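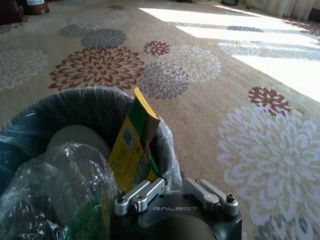 A household trash bin, its liner folded over the rim.

Trasedmont Opens Shoe and Small Goods Drop-Off at Paewai Hall

TRASEDMONT, 2020-05-30 - Neighbors who have been holding on to worn shoes, odd slippers and all the little household things that never seem to have a proper home are warmly invited to bring them to Paewai Hall, where the town's new drop-off room is now open. It is run by Clunis, the repair and reuse shop on the ground floor of the same building, and there is no charge to use it.

The idea grew out of a trial on Halluner Street last September, when 40 households set aside their unwanted footwear for two weeks and brought in 394 items between them. Many were sent on for another season of wear, and a good share of what was left went to the shop's own bench as spare parts.

"We expected a few bags of sneakers, and we had to borrow a second room!" said Thoa Châu, who manages Clunis. "People kept telling us they felt bad about throwing these things out and simply didn't know who would want them. Well, we do, and we're very glad to have them."
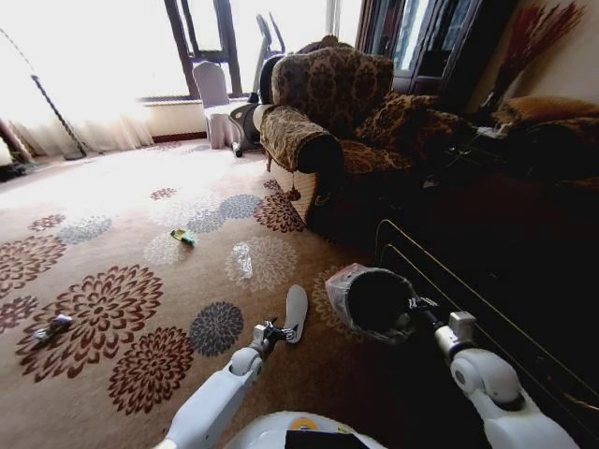
Footwear is the heart of the program, and it need not come in pairs or even in one piece. The shop takes boots, sandals, slippers, laces and buckles, along with loose parts that many of us would drop in the trash without a second thought. A pale gray sole or insole like the one lying on the carpet near the trash bin is well worth setting aside, and the bench staff will gladly look it over. Please knock off any dried mud, tie pairs together by the laces if you can, and leave the rest to us.

Small household goods are welcome too, and if you aren't sure what you have, bring it along and ask at the counter.

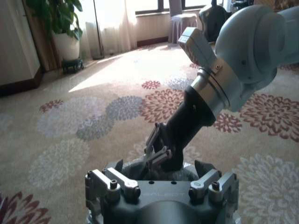 A small dark gray item, held low between the metal fingers of a Galbot gripper.

Clunis will also hold sorting evenings at the hall, led by Huệ Hoàng and Ardalan Ebrahimi. There are 13 places at each one, tea is provided, and children may come with a grown-up. Guests work through a box from home at their own pace - a hallway box is a fine place to begin - and go home with a printed guide to what the town collects at the curb.
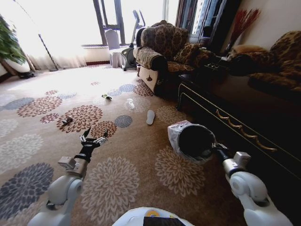

A small trash bin, black inside, with a translucent white liner, held by the rim in a living room with a flowered carpet.

To save a place at a sorting evening, or to ask about collection for neighbors who can't easily get out, please stop by the Clunis counter and ask for Ming-te Peng. Press questions may be left there for Nhàn Khổng.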